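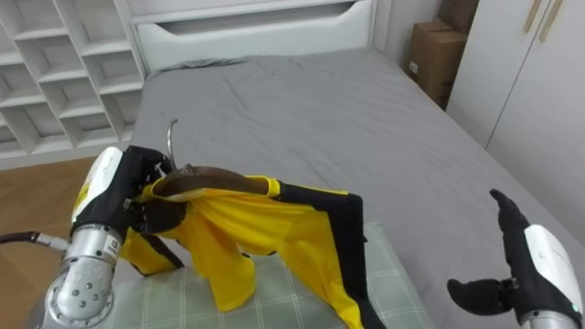

A two-armed robot handling a yellow garment with black trim over a bed. The left hand is closed on a black strap section; the right hand is open.

Strap retention fault

Strap retention fault (also called strap hold, or in older reports "late release") is a failure of robots that handle clothes with multi-fingered hands. The robot gives the command to open the hand, the fingers begin to move, but a strap, loop or belt stays between them. The arm then moves away as if the hand was empty, and the garment is pulled along. The fault is mostly known from household work such as hanging, folding and sorting of clothes.

Name

The name was first used in the maintenance notes of the Sarko laundry project, where Rima Nasrallah wrote it as a heading for several faults which before were listed separately. The operators of the project said simply "it keeps the strap", and this expression is still found in their logs. The term should not be confused with grip loss, in which the garment falls too early.

Causes

A flat piece of cloth normally slides out when the fingers open. A strap behaves differently. It is narrow, it can turn on its own axis, and it can lie around one finger in a loop. When the cloth next to it is bunched into folds, the strap may also be pressed between two neighbouring fingers, where the opening movement does not free it.

A second cause is in the control program. Many programs decide that a hand is empty from the position of the finger joints only. If the fingers have reached the open position, the object is taken as released. A thin strap hardly changes this position, and for this reason the program does not notice it.

Clothes hangers make the fault worse. The hook of the hanger can catch in a strap or a belt, and then the robot holds two things while its program knows of one. Garments with long sleeves or legs are also difficult, as the loose part can fall over the other arm.

The Tarawneh incident

The best documented case happened on 1/16/22 in a training flat of the company Tarawneh. A robot was hanging up garments from a bed. After the release command a strap remained in the left hand, with the hanger caught in it. The arm drew back at full speed, the hanger turned, and its hook went behind the cable at the elbow. The cable connector was pulled out of its seat and the left arm lost power. Without power the arm sank slowly to the mattress.

No person was hurt. Ívar Stougaard, who was on duty, pressed the stop button, but according to the report this was 7 seconds after the release command. The report gives two reasons for the delay: the movement looked normal at the beginning, and the button was mounted on the other side of the bed. The arm was out of service until March.

Investigation

The investigation was led by Menaka Chowdhury. Her group repeated the release 36 times with the same garment and the same program. The strap was retained in seven of these trials, and in two of the seven the hanger came along with it. In all seven the program reported an empty hand.

The group did not find any defect in the hand itself. The report criticised that the withdrawal speed was the same for all objects, and that the force in the wrist was recorded but not used for any decision. Yhon Tamayo, who had written the release routine, added a note to the report in which he agreed with the second point. On the first point he objected that a slower arm would only pull the cable out more slowly.

Prevention

The following measures are in use:

Short test movement. After opening, the hand moves back a small distance and the wrist force is compared with the value for an empty hand. If there is a difference, the arm stops.

Second opening. The fingers close slightly, spread again and the wrist is turned. This frees many loops, but it can also wind a long strap tighter.

Help from the other hand. The free hand holds the garment down while the first one withdraws. The Pirnico programs use this method for belts.

Cable covers. The firm Grorar supplies a smooth sleeve which closes the gap where a hook could enter.

For work near people, Samira Khoury recommended in her handling guide that nobody should free a retained strap by hand before the arm is stopped and the stop is confirmed. A person who pulls at the garment changes the wrist force, and the robot can take this as a successful release and continue its movement.

See also

Grip loss
Cable snagging
Emergency stop
Garment handling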